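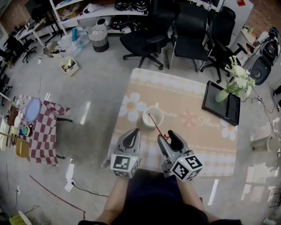
Figure 4.1 A low table with a flowered cloth, a white cup and a vase of artificial flowers, with office chairs and shelving behind.

Chapter 4
Rooms That Do Two Jobs

Look at the tablecloth in Figure 4.1 and then look at the chairs. The cloth is beige and peach, printed with big daisy-like flowers and the word "Flower" in curly lettering. The chairs have mesh backs and wheels. One belongs to the language of home and the other to the language of work, and they share the same floor. This chapter is about rooms like that, and I hope that by the end of it you will start seeing them everywhere!

In Chapter 3 we studied rooms with a single clear purpose: the bathroom, the classroom, the dentist's waiting room. They are fairly easy to plan, as most of the decisions are made for you by plumbing or by the number of seats. A mixed room is harder and (to my mind) far more interesting. It has to hold storage, seating, a place to put a drink down and something nice to look at, and all of it has to fit between the same four walls.

What you will study

The chapter begins with surfaces, moves on to seating and ends with storage. You will learn how to draw a simple use plan, how to tell a working surface from a resting surface, and how to choose soft furnishings that change the feel of a room without changing its layout. The main project asks you to plan a small mixed room on a budget. You will need squared paper, a soft pencil and a tape measure.

Key words: use plan, working surface, resting surface, focal point, open storage, floor storage, walkway.

4.1 Surfaces

A working surface is where a task is done. A resting surface is where things wait. Most desks start life as the first and slide slowly into the second, as anyone who has lost a stapler under a heap of post will know.

Low tables are usually resting surfaces. The one in Figure 4.1 has a white cup on it and a clear vase of white flowers standing on something flat, black and rectangular. Putting a vase on a base of some kind is an old trick and a very good one. The dark shape underneath gives the eye an edge to settle on, and pale flowers gain a lot from it. Try it at home with a slate, a tray or a large closed book. Move the vase off the base, step back, then put it on again, and make a note of what changes.

A cloth does a different job. It covers the whole top, so it sets the colour of the largest flat area in the middle of the room. Patterned cloths are cheerful and forgiving of crumbs, but a busy print competes with whatever you stand on it. White flowers over a printed flower can look charming or fussy, depending on how much else is on the table. Decide for yourself which applies here, and be ready to defend your view in class.

Measuring for a cloth is simple. Take the length and width of the table top, then add the drop twice to each. A top of 90 cm by 51 cm with a drop of 13 cm needs a cloth measuring 116 cm by 77 cm before hems.

4.2 Seating

Chairs on wheels are a gift to a mixed room. They can line up side by side when they are not wanted and roll to a desk when they are. The drawback is that they never stay quite where you leave them, and a chair turned at an angle takes up more of a walkway than a straight one. When you draw a use plan, show each wheeled chair as a circle rather than a square. The circle stands for the space it needs when it turns.

Height matters too. An office chair beside a low table makes an awkward pair, with the sitter bending down to reach a cup. Floor cushions or a low stool would suit the table better, though they would be no help at all at a desk. This is the sort of bargain you will be striking all through the chapter.

4.3 Storage, a first look

Open shelves, woven baskets, cardboard boxes, trays – you can find all of these in Figure 4.1, and each asks something different of the people using the room. Open shelves show everything. A basket hides the mess but swallows small items. Anything kept on the floor is quick to reach and just as quick to trip over, so floor storage belongs against a wall or under a surface.

The case study in section 4.6 follows the Tai Room at Flarnbridge, a shared study room where the Plidix shelving system was fitted along one wall and the floor boxes were cleared over 2 days in February. Read it alongside the Cudis floor plan at the back of the book.

Before you start

Choose a room you use every day. Sketch it from memory, doors and windows first, then furniture. Keep the sketch – you will correct it in Activity 4A, and the things you left out are often the most useful part.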